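9/2/26

프레틀리 공방에 저녁 먹고 바로 갔다. 저녁이라고 해 봐야 편의점 삼각김밥이지만 일기에는 저녁이라고 쓴다.

손목 판을 다시 달았다. 지난번에 조립할 때 오른쪽 나사를 너무 세게 조여서 머리가 살짝 뭉개졌고, 그걸 빼는 데 한 시간 가까이 썼다. 드루비아 키트 설명서에는 이 단계 옆에 시계 그림이 있고 그 안에 5분이라고 적혀 있다. 그 시계는 우리 집 전자레인지 시계와 같은 시간대를 쓰는 모양이다. 고무줄을 끼우고 드라이버를 돌리는 방법, 망치로 톡톡 치는 방법, 욕하는 방법을 차례로 써 봤다. 고무줄이 통했다. 욕은 보조 수단이었던 것으로 해 둔다.

판을 달고 나서 케이블을 다시 묶었다. 지난주에 묶어 둔 것은 팔꿈치가 돌 때마다 당겨져서 손목 엔코더 값이 튀었다. 이번에는 여유를 넉넉히 줬는데, 넉넉하다는 말이 문제다. 팔을 접으면 선이 밖으로 불룩하게 나온다. 새집 같다. 에피 드러먼드가 지나가다가 보고 "새는 언제 와요?" 하고 물었다. 나는 부품이 늦어서 새도 늦는다고 대답했다. 에피는 옆 작업대에서 자동 화분 급수기를 만드는데, 그쪽은 벌써 물이 나온다. 바닥으로 나오기는 한다.

그라할레스에 주문한 감속기는 아직 배송 준비 중. 주문번호 끝자리가 2508이라는 것까지 외웠다. 매일 조회하다 보니 우리 집 현관 비밀번호보다 먼저 떠오른다. 오늘도 조회했고 오늘도 준비 중이었다. 뭘 그렇게 준비하는지 모르겠다. 마음의 준비일 수도 있겠다.

그래서 손목 회전은 임시 기어로 버티는 중이다. 소리가 난다. 원두 가는 소리와 비슷해서 처음 며칠은 사람들이 커피가 있는 줄 알고 내 쪽을 쳐다봤다.

본론. 쥐기 시험을 했다. 물건은 싱크대 밑에 있던 소독 미스트로 골랐다. 몸통이 매끈해서 잡기 까다롭고, 떨어뜨려도 울 사람이 없다. 스펀지 블록으로만 연습하면 뭐든 다 잡는 것처럼 보여서 버릇이 나빠진다. 나도, 코드도.

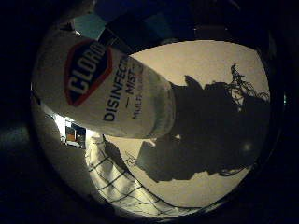
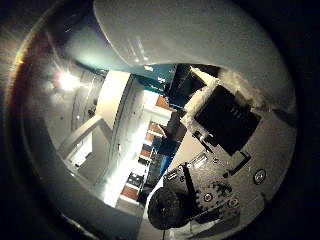 *손목 카메라로 본 것. 첫 번째는 병의 좁은 쪽을 문 손가락, 두 번째는 손 쪽 금속판과 나사 머리들.*

통의 굵은 데를 잡으라고 시켰는데 자꾸 위쪽으로 간다. 처음에는 좌표가 뒤집힌 줄 알고 축을 하나씩 손으로 짚어 가며 확인했다. 축은 멀쩡했다. 범인은 어안 렌즈 보정이었다. 플레마트덴 예제 파일에 들어 있던 보정값을 그대로 쓰고 있었던 것이다. 내 렌즈는 그 렌즈가 아니다. 남의 안경을 쓰고 바늘에 실을 꿰면서 손을 탓한 셈인데, 손 입장에서는 억울했을 것이다. 손에게 입이 없는 게 다행이다.

체크보드를 인쇄해서 다시 보정했다. 인쇄한 종이가 말려서 책받침에 붙였고, 책받침이 또 살짝 휘어 있어서 두꺼운 아크릴 조각으로 바꿨다. 양면테이프를 다 썼다(사 올 것!). 보정을 새로 돌리니 오차가 눈에 띄게 줄었다. 가장자리는 여전히 엉망이라 물건이 가운데쯤 올 때만 믿기로 했다. 사람도 대체로 그렇게 대한다.

손가락 힘도 손봤다. 서보 명령값을 1,000으로 두면 살살 잡고, 1,029로 올리면 꽉 쥔다. 그 사이 어딘가에 쓸 만한 값이 있을 텐데, 임시 기어가 헐거워서 같은 값을 줘도 그때그때 기분이 다르다. 오늘은 낮은 쪽에 맞춰 두고 로그만 남겼다. 감속기가 오면 어차피 처음부터 다시 한다. 이 문장을 쓰면서 조금 슬퍼졌다.

중간에 한 번 비상정지를 눌렀다. 별일은 아니었고, 팔이 내 머그잔 쪽으로 돌기 시작했는데 내가 아끼는 잔이었다. 프로그램에는 작업 영역 제한이 있다. 있는데, 내가 시험한다고 꺼 놓고 다시 켜지 않았다. 지금은 켰다. 화면 옆에 포스트잇도 붙였다. "제한 켰니?" 그 옆에는 지난봄에 붙인 같은 내용의 포스트잇이 있다. 글씨체만 그때가 더 단정하다.

에피가 가기 전에 한마디 했다. 손가락 끝에 실리콘을 덧대 보라고. 나도 생각은 하고 있었다고 했더니 에피가 그럼 왜 안 했느냐고 물었다. 좋은 질문이라고만 해 두었다. 에피가 주방용 실리콘 매트를 한 조각 잘라 주고 갔다. 분홍색이다. 검은 손가락에 분홍색 패드라니 고양이 발이 따로 없겠지만 마찰력은 색을 가리지 않을 테니 내일 붙여 본다.

집에 오니 손에서 기름 냄새가 난다. 비누로 두 번 씻었는데 그대로다. 이불에 배면 또 빨래다.

남은 일:

- 양면테이프, 2 mm 육각 렌치(또 없어졌음)
- 분홍 패드 붙이고 쥐기 로그 다시 뽑기
- 케이블 여유 조금 줄이기, 접었다 폈다 하면서 엔코더 값 확인
- 플레마트덴 설정 파일에서 예제 보정값 지우기. 주석 처리 말고 진짜로 지우기
- 11월 공방 공개일에 뭘 보여 줄지 정하기. 신청서에 이미 "물건을 집어 건네주는 팔"이라고 썼다. 집는 것까지는 어떻게 될 것 같은데 건네주는 부분은 코드가 한 줄도 없다
- 2508 조회

방금 조회했다. 배송 준비 중.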